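Staltham Sound Archive to Present New Work by Mwajuma Urio

The Staltham Sound Archive will open its fall concert season in September with the first full performance of "Vastholm," a work for tape, voice and amplified metal by the composer and noise artist Mwajuma Urio. The performance begins at 8 p.m. on a Monday, the archive's customary evening for experimental programs, and will take place in the Prolen Hall.

Urio completed the piece during a residency at the archive, where she was given access to its collection of field recordings and damaged reel-to-reel tapes. Much of the source material was recorded inside the disused grain terminal at Vastholm, whose long echo is audible throughout the second section. The work is in 4 parts and runs for 50 minutes without a break.

"I was interested in what was left on the tapes after the music had worn off them," Urio said in a statement issued by the archive. "There is hiss, there is hum, and now and then there is somebody coughing. I turned all of it up."

The composer will perform the vocal part herself, joined by the percussion group Srithong, which has appeared in the archive's series before. The group will play suspended steel plates fitted with contact microphones. Sound will be distributed through 10 loudspeakers placed along the walls and beneath the balcony, and the audience will be free to move during the performance. Seating will be provided on the balcony level for those who prefer it.

The Prolen Hall has a capacity of 700, although part of the main floor will be closed to make room for equipment. Tickets will be sold through the archive's box office and at the door, subject to availability. Students and residents of Staltham will be admitted at a reduced price.

Patrons are advised that the program includes sustained passages at high volume, as well as sudden changes in level. Earplugs will be available at the entrance free of charge. The performance is not recommended for young children. Latecomers will be admitted to the balcony only.

A recording of the concert will be made for the archive's permanent collection. The archive also intends to issue the work on vinyl, together with a booklet containing Urio's working notes and a short essay on the Vastholm recordings. A release date has not been set.

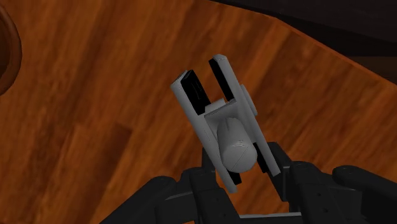 Urio will give a public talk in the hall's lower foyer at 6 p.m. on the evening of the concert. Admission to the talk is free, and a concert ticket is not required. Questions about access or group bookings should be directed to the box office during regular hours.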